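第4章 双臂台的安装与药液瓶装配任务设置

适用于 Workus 共享工坊内搭建的 Gauthier 双臂台，控制软件为 Kovton。修订日期：2026年6月28日。

本章假定第3章的机械臂底座固定、急停回路和单臂回零已经完成。未做急停测试的台子不得进入本章。

4.1 工件与工具

工件为电热蚊香的药液瓶和配套加热器。药液瓶瓶口为螺纹，芯棒从瓶口伸出；加热器的插脚为两片金属片。装配动作是把瓶口螺纹旋入加热器底部。

需要准备：
内六角扳手一套
扭矩螺丝刀
扎带、尼龙搭扣
无绒布
浅口托盘，用于承接漏液
丁腈手套
标记笔

注意：药液瓶须使用未破损的瓶子。瓶身有裂纹、瓶口垫圈缺失或芯棒折断的，一律退出任务，不要用胶带修补后继续使用。

注意：整个装配任务期间，加热器不得接入任何插座。通电检验由人工在台外完成，见4.8。

4.2 台面与供电

1. 将桌子后沿靠墙，桌脚调平。桌面以浅色木纹面为宜，反光强的玻璃或亮面台垫会干扰腕部相机曝光。

2. 挂墙排插只供台面小功率设备使用。机械臂控制箱单独走地面排插，不得与挂墙排插串接。

3. 挂钩粘贴前用无绒布擦净墙面，粘贴后静置一夜再挂重物。挂好后轻拉排插，挂钩底板不应有翘边。

4. 排插电源线沿桌面后缘布置，不得横穿两臂之间的区域。

5. 地面线缆分成动力线和信号线两束，分别用搭扣固定。旧台上常见两束缠在一起的情况，排查断线时非常费时，改造时一并理清。

6. 确认排插指示灯状态与开关一致。不一致时停用该排插。

警告：药液含有机溶剂，易燃。台面附近不得进行焊接、热风拆焊和激光切割。Workus 工坊的焊接位与本台之间应放下隔帘。

4.3 夹爪安装

本任务可使用两种夹爪：Flarkar 黑色二指平行夹爪，或按附录B打印的白色夹爪。两种夹爪的安装面不同，后者需要加装转接座。

1. 在 Kovton 中将机械臂移至“维护位”，切断伺服，挂上维护牌。

2. 清洁法兰端面和定位销孔。孔内有残留螺纹胶时用木签剔除，不要用钢针。

3. 安装转接座（仅白色夹爪）。转接座方向以缺口朝向腕部相机支架为准，装反后夹爪仍能固定，但相机视野会被夹爪外壳挡去一大块。

4. 对角分次拧紧法兰螺钉，终拧扭矩 2 N·m。

5. 装夹爪本体。打印件的螺钉孔不带金属嵌件时，拧到螺钉头贴合为止，不按扭矩拧。

6. 手动开合夹爪，检查手指是否平行、是否有卡滞。

7. 夹爪线缆在末端留出余量后绕回前臂，用搭扣固定。固定后手动将腕关节转到正负两侧极限，线缆不得绷紧，也不得卷入关节。

注：打印夹爪连续使用后，指根处会出现发白的应力纹。发现应力纹即更换，不要等到开裂。耗材批次请写在夹爪内侧，便于追查。

4.4 腕部相机

1. 将相机支架装在夹爪同侧，支架螺钉先不拧死。

2. 插好相机线，接头处不得悬空受力。线缆从相机上方引出时，在支架后方加一处固定。

3. 打开 Kovton 的“腕部视图”，让夹爪闭合并夹一只空瓶。调整支架，使瓶身完整落在视野中部。

4. 拧紧支架螺钉，用标记笔在支架与法兰交界处画一道线。以后线错位即说明相机被碰过，需重新标定。

5. 关闭自动曝光，手动设定曝光值。药液瓶为半透明材质，背光时瓶底会很亮，设定时以标签上的大字可辨为准，不必追求小字清晰。

6. 执行手眼标定。标定残差超过软件默认阈值时重做，不要放宽阈值。

常见问题：标定完成后视野中夹爪位置正确，但抓取总是偏向一侧。多半是标定板翘曲，换一块平板重做即可。

4.5 通信与软件

1. 将左右臂控制箱接到同一台交换机，主机接第一口。

2. 在 Kovton“设备”页中添加左臂和右臂。任务服务的端口填 519，两侧相同。

3. 依次点击“读取状态”。两侧均显示“就绪”后再启用同步。

4. 在“角色”栏中，左臂设为“持瓶”，右臂设为“持加热器”。角色互换时须重新导入路点，不能只改名称。

5. 载入任务文件，检查工具坐标系名称是否与实际夹爪对应。黑色夹爪与白色夹爪的工具中心点不同，混用会使瓶口偏离加热器。

6. 保存为新配置，不要覆盖出厂配置。

注：三月以前的旧配置文件没有“角色”栏，导入后两臂都会被当作持瓶臂。先用软件自带的转换工具处理。

4.6 示教前检查

逐项确认后在记录本上画勾：
急停按钮可触及，按下后两臂均失力锁止
操作者坐在两臂工作范围之外
长发、挂绳、宽袖已收好
加热器插脚裸露，未接任何插座
药液瓶瓶口垫圈在位
托盘和台面上没有多余工具
两臂速度倍率处于最低档

任何一项不符时，停止，处理后从第一项重新检查。

4.7 示教与对接

1. 把药液瓶直立放在台面取瓶位，瓶身标签朝向腕部相机。加热器放在右侧取件位，插脚朝上。

2. 示教左臂取瓶。手指夹在瓶身中段，避开瓶颈。夹持力从最低档起逐档增加，到提起后瓶子不下滑为止。

3. 示教右臂取加热器。手指夹住壳体两侧，不得压在插脚上。

4. 右臂提起加热器，移至对接区后保持不动。

5. 左臂将瓶子转为水平，使芯棒一端指向加热器。转动过程须在托盘或台面上方完成，离人体远的一侧进行。

6. 令左臂沿工具轴线靠近，芯棒端面距加热器入口 5 mm 时暂停。

7. 从两个方向目视检查同轴情况。偏差明显时调整左臂，右臂不动。

8. 继续前进，直至螺纹接触。接触力突增而没有行程时立即后退，检查芯棒是否顶在入口边缘。

9. 启用旋入动作。腕关节一次转到极限后，松爪、回转、再夹持，重复至旋入力矩达到任务文件中的设定值。不要为减少换手次数而加大单次转角。

10. 旋入完成后，左臂松爪退出，右臂将组件放回台面，瓶底朝下。

倒置持瓶只用于姿态检查，即确认夹爪在瓶口朝上、朝侧面和朝下时都不打滑。做这项检查时，瓶子离台面要近，下方不放电子件。倒置时间尽量短，瓶口有渗液即停。

注意：两臂同步启用时，手不得伸入两夹爪之间。需要扶正瓶子时，先暂停任务，再切断伺服。

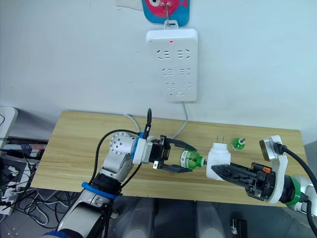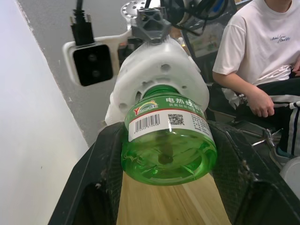
两图均为夹爪夹持药液瓶的状态，前一图为对接姿态，后一图为倒置姿态。

4.8 收尾与检验

1. 将两臂移回“停放位”，关闭伺服，取下维护牌前确认夹爪内无工件。

2. 戴手套检查组件。瓶口与加热器之间应无可见缝隙，瓶身外壁无药液。

3. 用无绒布擦净夹爪手指。指垫沾到药液后会变滑，擦过仍滑的须更换指垫。

4. 需要通电检验时，将组件拿到台外的检验位，保持瓶身直立，由人工插入插座。检验位须通风。

5. 拆下的药液瓶旋紧瓶盖，直立存放。漏液的瓶子单独装袋，交工坊危险品箱，不得倒入水槽。

4.9 故障处理

夹持后瓶子缓慢下滑
检查指垫是否沾液；检查夹持力档位；白色夹爪另查指根是否变形。

芯棒反复顶住入口边缘
重做工具中心点校准。若只在更换瓶子后出现，检查芯棒是否弯曲。

旋入若干次后力矩忽大忽小
多为错牙。反向旋松到完全脱开，重新对接，禁止强行旋入。瓶口螺纹已损伤的瓶子报废。

腕部视图黑屏
先查相机接头，再查线缆在前臂处的固定点。接头插好仍无图像时，在 Kovton 中停用并重新添加相机。

两臂显示“就绪”但无法同步
核对两侧端口是否都是 519。仍不行时，断开交换机电源，等指示灯全灭后重新上电。

任务中途急停后的恢复
不要直接点“继续”。先由人工取走瓶子和加热器，再将两臂分别以最低速度移回停放位，从4.6重新开始。

4.10 记录

每次更换夹爪、移动相机或修改路点后，在记录本中写明：所用夹爪类型、配置文件名、标定残差、试装结果。试装须连续成功 2 次，新配置方可供其他成员使用；失败一次即重新计数。记录本放在控制箱侧袋内，不带离工坊。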